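Collunent Evening Classes
Writing About Your Own Family: Notes for Week Four
Tutor: Oana Coman

Interviewing relatives, and what to do with it all afterwards

Welcome back, everyone, and a special welcome to the two of you who have moved across from the Tuesday group. These notes cover what we went through in class, plus a few things I ran out of time for (I do go on, as those of you who have been with me since the first week will know). Read them at your own pace. There's nothing to hand in until week six, and even then I'm very relaxed about it.

Last week we were buried in paper: certificates, census pages, the backs of envelopes. This week is about people, and in particular about the older people in your family who remember things that never got written down anywhere. If you have such a person, please don't put it off until you feel ready. I felt ready to interview my great-aunt the winter after she died, and I still have the list of questions.

Before you go

Ring or write first, and say plainly what you're after. "I'd like to hear about the bakery" is much easier to say yes to than "I'm doing the family history", which makes people think they'll be tested on dates. If they say there's nothing to tell, agree with them cheerfully and go round anyway with a cake. Most people who have nothing to tell will have told you a good deal of it by the second cup of tea.

Do a little homework, but only a little. Know the names of their brothers and sisters, roughly where they lived as children, and what the parents did for work. If you arrive knowing everything you'll find yourself correcting them, and a person who has been corrected twice stops talking. Liviu Căpraru, who took this course the year before last, turned up at his uncle's with a full family tree four feet wide, and they spent the entire afternoon arguing over one cousin's middle name. He went back in December with an empty notebook and got the whole story of the flood.

Agree on how long you'll stay. An hour is plenty for somebody in their eighties, and it leaves them wanting you to come again. Several short visits are far better than one long one, because people go on remembering after you've gone home, and they save things up for you.

Asking the questions

Open questions work best, as I'm sure you've heard before, but the ones that work best of all are small and open. "What was your childhood like?" is open, and quite impossible to answer. "Who got up first in your house?" will get you the cold kitchen, the grate, the father's boots, the sister who wouldn't stir, and very probably the row about the sister who wouldn't stir.

Some openers that have done well for past students:

What could you hear from your bed?
Where did your mother keep the money?
What did you have to do before you were allowed out?
Which neighbour were you frightened of?
What did Sunday smell like?
Who taught you to swim, or cook, or ride a bicycle, and were they patient?
What was the first thing you bought with your own wages?

Use four or five in a visit, no more. Once the answer starts going somewhere, put your list away and follow it. You can always come back to the list, and a good answer is worth any number of your tidy questions.

Leave silences alone. This is the hardest part of the whole business, and I'm dreadful at it myself. When somebody stops, count slowly in your head before you speak. Very often they're only finding their way to the next bit, and the next bit is the one you came for. When I play back my early recordings I can hear myself galloping in with another question just as my grandfather was drawing breath, and I could weep.

On difficult subjects: go gently and let them lead. If someone says "I don't talk about that", then they don't, and you thank them and ask about something else. You may find they return to it on their own another day. You may find they don't, and your book will have a gap in it, and plenty of good family books do.

Recording

Record if they'll let you, and ask every time, even with your own mother. Put the recorder or phone on something soft, such as a folded tea towel, so that it doesn't pick up every knock on the table. Turn off the radio. Move the clock to another room if it has a loud tick, and do remember to move it back. Say the date and who is present at the beginning, because in ten years you'll be very glad that you did.

Take a few notes as well, but not of what's being said. Write down what the recorder can't catch: that she laughed and looked at the door, that he held up his hands to show how big the dog was.

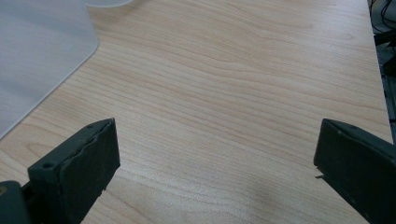
How soon after a visit should I write up my notes?

The same evening, if you possibly can, even if it's only for twenty minutes. Gestures and expressions fade very quickly, and by the weekend "he made a face" could mean anything. The full typing up can wait as long as it needs to.

Typing it up

This takes longer than people expect. One hour of talk may well take you five or six to type, and more if there are two people interrupting each other. Be kind to yourself and do it in short stretches. Relu Mocanu's transcript of a single afternoon with his grandmother came to 132 pages in large type, and he did it a page or two at a time before breakfast. He used 9 of those pages in the finished piece, and was perfectly happy with that.

Type what was said, as it was said, including the "ums" on the first pass. You can thin them out later. Don't mend the grammar. If your aunt says "we was all stood there waiting", then they was all stood there waiting, and the sentence would be poorer if you straightened it. Where you can't make out a word, put a question mark in brackets and ask her next time.

Give each recording a name you'll understand later. I use the person's surname, the year, and one thing we talked about, so "Ardeleanu, orchard" with the year in front. It isn't clever but I can find things.

When two people remember it differently

They will. One brother says the horse was called Skelletti and the other says it never had a name and wasn't their horse. You'll be tempted to find out who is right, and sometimes you can, from a letter or a bill of sale. Often you can't, and I'd urge you to put both versions down, each with its owner's name. Readers enjoy a disagreement. It also keeps the peace at weddings, since neither brother can complain that he's been left out.

In class we looked at the passage from Tonantzin Huerta's piece about her parents' shop, where her mother and her aunt each describe opening day. The mother remembers rain and no customers. The aunt remembers a queue. Tonantzin sets one after the other with no comment at all, and then tells us what was written in the account book for that day, a single sale of thread. I thought the way she left us with that was lovely, and several of you said you wanted to go straight home and look for your own account book.

Do be careful with facts that can be checked. If your uncle says he walked to school past the town hall, and the town hall wasn't built until he was twenty, you needn't tell him so, but you ought to tell your reader. A short line will do it: "He remembers the town hall, although it must have been the old corn exchange."

From talk to page

I'm often asked how much to quote and how much to tell in one's own words. My own habit is to quote when the way it was said matters, and to tell it myself when only the information matters. Nobody needs your grandfather's exact words on which year he changed jobs. They may very much need his exact words on the foreman.

Keep quotations short to start with. A long block of speech looks inviting to the person who knew the voice and rather heavy to the person who didn't. Break it up with what they were doing, or with a line about the room, or with a question you asked.

Ezequiel Alvarado read us his opening on the ferry crossing, which now stands at 2,582 words. We talked about where the crossing truly begins. Most of you felt it was at the bit with the borrowed suitcase, and I agree, though I'd hate to lose the cousin at the station. Ezequiel, do bring both versions next time if you have them.

Permission and fairness

Let the person read what you've written before anyone else sees it. You don't have to change everything they ask you to change, but you do have to listen. If they want something taken out because it would hurt somebody living, I'd nearly always take it out. Keep the longer version in a drawer with a note on it.

Ask, too, what they'd like done with the recordings. Some people are delighted to think of great-grandchildren hearing them. Others would prefer that the tapes stayed with you. Write down the answer and keep it with the recordings.

For next time

Arrange one visit or telephone call, and ask at least one question from the list above, or a better one of your own.
Type up a single page of it, no more.
Bring two copies, one for you and one for a partner.
If you have no relatives you can ask, try an old neighbour or a family friend, or come and talk to me and we'll think of something together.

We're in Room 108 again next week, and the kettle will be on from half past six.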